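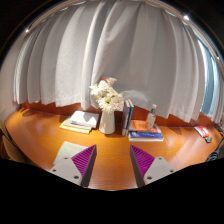
Figure 3. Desk with vase, flowers and a low stack of papers and books, in front of the curtains.

3.2 What ends up on a desk, and what stays there

I should say up front that I like desks, and that this part of the study was the part I looked forward to most. People told us over and over that a desk is for work, and then they'd put flowers on it (I do this too!). The arrangement in Figure 3 is a good case. The bouquet is all creams, whites and pale pinks, the vase is plain white, and much of the reading matter has been pushed into a low pile to the left of it. I'd call that a "display" desk under the Tichý scheme, although my colleague Vilém Bednárik wanted it filed under "mixed" and we went back and forth on it for most of September.

His argument was the pile. Papers and books on a desk are usually on their way somewhere, and he reads any stack as work in progress. Mine was the vase – you don't put a vase near the middle of a surface you plan to spread out on. In the end we let both labels stand, and the Eltance coding sheet now has a column for that.

Cloth gave us a different kind of trouble. We had 942 entries in the Fanlow diaries that mentioned wiping, folding or straightening something, and a surprising share of them were about a cloth that had no fixed home. It gets used, it gets set down flat, it gets picked up by the middle and all the careful edges go out the window. 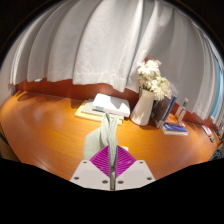
Skandbridge Papers on the Home, Vol. 9, p. 1,802

A pale sage-green cloth picked up that way bunches into soft upright folds, and whatever is left over just lies on the wood. I find this lovely to look at and a real pain to code. Is it folded? Is it put away? The diary keepers didn't agree either, and more than 1,000 words of their notes went to the question of whether a cloth beside a stack of books counts as clutter. I left those notes in the appendix more or less whole, spelling and all, and Section 3.3 picks up with the drawers.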